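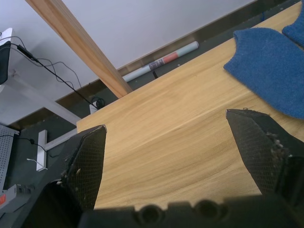
According to the man at Karunaratne Hardware, a table which is still sticky after three weeks will never become dry by waiting, and I must take everything off and start again from bare wood. I would like to ask if he is right before I do such a big work.

My table is the Vinby model, bought second hand here in Plendville. I do not know which wood it is, only that it is light and it is real wood and not a printed surface. The previous owner said he bought it in 2023 and never treated it with anything. In February I sanded the top by hand, first with 120 paper and then with 180, and wiped it with a damp cloth. The next morning I put Brulico table oil with a brush. The can says to apply "generously" and I think I understood this word too strongly. I put one thick layer, and in the evening I saw that it was shiny, so I believed it needed no more wiping. After two days I put a second layer.

Now the top is sticky when I rest my arm there. Paper leaves a mark if I leave it overnight. In one corner it is more like soft plastic, and I can scratch it with the fingernail. The legs I did with the rest of the can, very thin, and they are perfectly fine.

I have read that some people put more oil on top to dissolve the old oil. Other people write that this is the worst thing to do. Also there is advice to use a hair dryer. I am afraid to make it worse, and I need the table for meals, so I can not leave it in the basement for a month. The room is usually cool, and the window is on the other side.

Thank you for any help, and please excuse my English.

birchandbread

Home Topics Kitchen Furniture Garden Ask Log in

slowvarnish

The store is half right. You do not have to go back to bare wood in most cases, but waiting alone will be very slow, and in the soft corner it can take months.

What happened is simple. Oil for wood becomes hard when it takes oxygen from the air. A thin film does this in one or two days. If the film is thick, the upper side makes a skin and the oil under the skin gets almost no air. When you put the second layer, you closed it one more time. The legs are good because they were thin, so your can is probably not a bad one.

I would try in this order.

Take a cotton cloth with mineral spirits (in some countries it is called white spirit) and rub a small place near the edge, in the direction of the grain. Open the window before. If the sticky part comes to the cloth and the wood under it feels dry, you are lucky and you can do the whole top like this. Change the cloth often, otherwise you only move the oil from one place to another place.

If the cloth is not enough, use a gray or white synthetic pad, the non-scratching type, with the same liquid. Rub lightly. Then wipe with a clean cloth. For the soft corner you can push the film off with an old plastic card, held flat. Do not use a metal scraper if you have no practice with it. I made a long line in a shelf in this manner and it is still there.

Let the table rest for two nights after this. With your hand you should feel only wood. If some places look dull and other places look satin, this is normal, and the next coat will make it more equal.

For the new coat, put a little oil with a cloth, not with a brush. Wait 25 minutes. Then wipe off everything that the wood did not drink, and after that wipe again with a second dry cloth. It should look as if you almost wasted your time. One such coat can be enough if the old oil is already inside the wood. If you want another, wait until the day after, or longer in a cool room.

The used cloths are dangerous. They can begin to burn without any flame when they are folded or thrown in a pile. Put them flat outside, one next to another, until they are stiff, or keep them in water in a closed metal can.

I would not use the hair dryer. It makes the skin harder and the inside stays the same.

petrolblue

I had the same and I just sanded it. The paper was full of glue after one minute, so buy a lot of it. Now I have lacquer on the table and I am happy.

A professional here wanted 264 dollars for one table top, for comparison.

terrace_and_tea

I agree with the long answer above, but I want to correct one point and add something about the meals.

The trick with more oil on top does work sometimes, if the stickiness is fresh, maybe in the first days. The new oil softens the old one and you wipe both away together. After three weeks I think it is too late for it, and mineral spirits are the better choice. So the people you have read are perhaps both right, only they speak about different moments.

About the temperature: my can (a different maker) asks for at least 15 degrees Celsius. In a cool room everything takes longer. When I oiled my desk I put a small fan on the floor, directed along the wall and not straight at the wood, because straight air brings dust. It helped more than the heating.

For eating, you can lay baking paper under the plates, and take it away after each meal. Do not use a plastic tablecloth. It keeps the air out, and on my desk the plastic pad for the mouse left a shape which I had to rub away for a whole evening.

Also please read on the can when the oil is considered fully hard. Being dry for the hand and being ready for a hot pot are two different things. Mine said 25 days for the second one, and I counted it from the last coat.

birchandbread

Thank you to all. I tried the mineral spirits near the edge and the cloth became yellow and sticky, and the wood there feels dry now. I will do the rest when I have more cloths. The corner needs the card, I think. I have still one doubt: must I sand again with 180 between the cleaning and the new oil, or is the pad enough?

slowvarnish

The pad is enough. Sand only if the surface feels rough after the two nights, and then very lightly, by hand.

Contact Terms Copyright Plendville Household Help Back to top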